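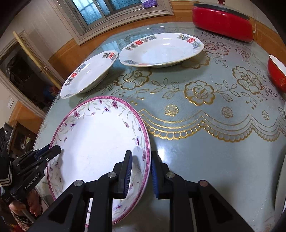 Tableware & Serving > Plates > Family meals

Mixing old plates for a hot pot dinner

Posted by Deisy Cusi

I'm having the family round in October. My soup plate has a pink border and small flowers, and the rest are white with red double-happiness characters. Will they look odd together? I also need to know what to do with the biggest plate.
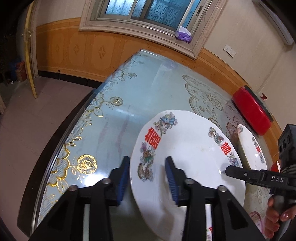
Replies

Mimoza Leka
They'll be fine. Both sorts are white underneath, and a red hot pot goes with the red characters. Put the biggest plate beside the pot for sliced meat - it's too pretty to leave in the cupboard. Don't use a scourer on printed rims. I ruined a Landska set that way, and it cost me 60 to replace.

Wilmer Chávez
just use them

Sanne Martens
I'd keep the flowery one for greens. Leave space round the pot and run the cord away from where people sit.

We use cookies to remember your settings. Accept | Manage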